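Plameo Community Help > Android > Saves and Accounts

Moved to a new phone, Nyanda shows level 1, where did my farm go?

Posted by Tumaini Shemweta
April 5, 2021

I have been playing Nyanda on the same Samby tablet for longer than I have held some jobs. Level 222, the whole east valley unlocked, 17 of the rare goats. The tablet has started switching itself off at 30 percent battery, so I bought a phone like a grown person and installed the game from the Play Store.

It opened with the tutorial. The old man with the bucket wanted to teach me how to water a turnip. I watered the turnip. I could not find any way around watering the turnip.

What I have tried so far:

Signed in to the phone with the same Google account that's on the tablet. Still level 1.

Uninstalled and reinstalled. Turnip again.

Copied the Nyanda folder from the tablet to the phone over USB, after a video told me to. The video had very loud music and a man who said "easy" four times. The game now opens to a gray screen and then closes.

Wrote to support through the form on their site. I got an automatic reply thanking me for my interest in farming.

The tablet still opens the game fine and the goats are all there. In settings on the tablet it says "Guest 343" at the top, and I have no memory of choosing to be a guest. I also bought the Feltthorpe barn pack with real money, and I would like that to come along too. My sister says to let it go and start over, but she has never bred a striped goat.

Is there a way to get this onto the phone, or do I need to keep a dying tablet plugged into the wall forever?

Dehua Xiao
Helpful to 9 people

Stop before you do anything else on the tablet. Don't uninstall the game there, don't clear its data, and don't let one of those cleaner apps near it. "Guest" means your farm lives on that tablet and nowhere else. Being signed in to Google on the device is one thing and being signed in to Google inside the game is another, and Nyanda does a poor job of telling you so. The button is gray, on a gray panel, under the volume sliders.

First, the phone. Get rid of the mess from the video:

Settings, Apps, Nyanda, Storage, Clear data. On the PHONE. Read the name of the thing you are holding out loud if you have to. Then uninstall the game, delete the folder you copied over, and restart. Leave the game off the phone for now.

Then the tablet:

Plug it in. Connect to wifi. Open the game and go to the gear icon, then Account, then Link. Pick the Google account you want. If it says the account already has a farm attached, that's your level 1 turnip farm from the phone. It will show two boxes side by side, one for "this device" and one for "cloud." Look at the level number in each box. You want to KEEP the one that says 222. The game puts the confirm button nearer to the cloud one, for reasons known only to whoever drew that screen.

Once it's linked, the name at the top should change from Guest 343 to your account name. Stay on the farm until the little cloud icon stops spinning. Mine took a few minutes on a big farm. Then close the game, open it again on the tablet, and check that your goats are where you left them.

Only now install it on the phone. Don't tap Play on the title screen. There's a small "I already have a farm" line at the bottom, and that takes you to the sign-in without a turnip.

About the barn pack: purchases go with the Google account that paid. If you paid with the same account you're linking, use Restore Purchases in the shop. It may look like nothing happened. Leave the shop and go back in.

One warning. Don't play on both devices at the same time afterward. Whichever one saves last wins, and it doesn't ask.

Quentin Gautier
Helpful to 0 people

just get the modded apk, unlimited goats, you wont even care about the old save

Nawal Ghoneim
Helpful to 4 people

Please don't get the modded one. I did that with a different game and spent an evening closing ads for a casino on my lock screen, and the unlimited coins were gone after the next update anyway. A modded copy also won't read a save from the real one, so you'd be at the turnip again with extra steps.

Dehua's way is the one that worked for me, with two things to add.

If the Link button does nothing when you press it, update Google Play Games on the tablet. Old tablets stop doing this by themselves. Mine was so far behind that the button didn't even make the click sound.

And take screenshots of your farm, your level and the Guest number before you touch anything. Save the receipt for the barn pack from your email too. If it does go wrong, support can look up a farm by the guest number, but they want proof, and they want it in the first message. Put "lost progress" in the subject line. I put "help" and waited nearly two weeks.

I had 9 goats when I moved. They all made it. One of the fences didn't, and I've never found out why.

Reply from Tumaini Shemweta

It worked. Play Games needed the update, so thank you for that, Nawal. I came very close to keeping the turnip farm because my thumb went where the button was. The barn pack showed up the third time I opened the shop.

The tablet turned itself off right after the cloud icon stopped spinning. I am choosing not to think about the timing.

Quentin, I have reported your goats.

Reply from Aurélien Boyer

Same problem with an iPad to an Android phone, does this work for that?

Reply from Dehua Xiao

Level and animals yes, purchases no. Link it inside the game on the iPad first. Anything you bought through Apple stays with Apple, and you can open a new thread if you want to complain about it with company.

More from the community
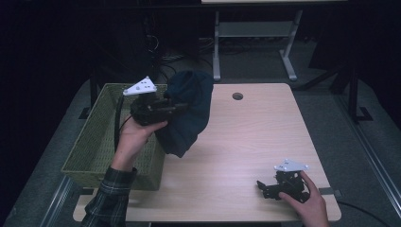 Dark navy cloth held in a black gripper, with a green basket on the table.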